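Measuring Cloudiness in the Tikidside Brook: Our Project Report

We chose the brook because most of us walk past it every morning, and after a rainy spell it goes the colour of milky tea, so we did wonder what was in it. Titance kindly lent us a turbidity meter, and we took 16 readings in June from the footbridge down to the Zidudano outfall, rinsing the glass vial with brook water before each one.

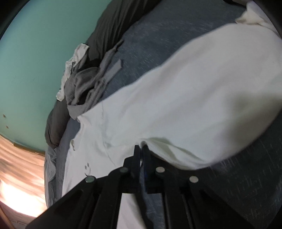

Biswas thought we should have taken every reading at the same depth, and looking back over our notebook we have to agree, as the first 4 were taken much nearer the bed and came out far cloudier than the rest. We left them in the table but kept them off the graph.

For the second part we let 100 ml of each sample stand for five minutes and then measured it again. Nearly all the readings dropped, which suggests to us that a good deal of the cloudiness was silt, though we would dearly love to repeat it with a longer wait.
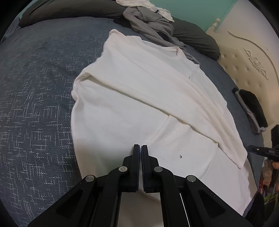

Figure 2. White T-shirt and black gripper.

Our full table of readings is in Appendix A.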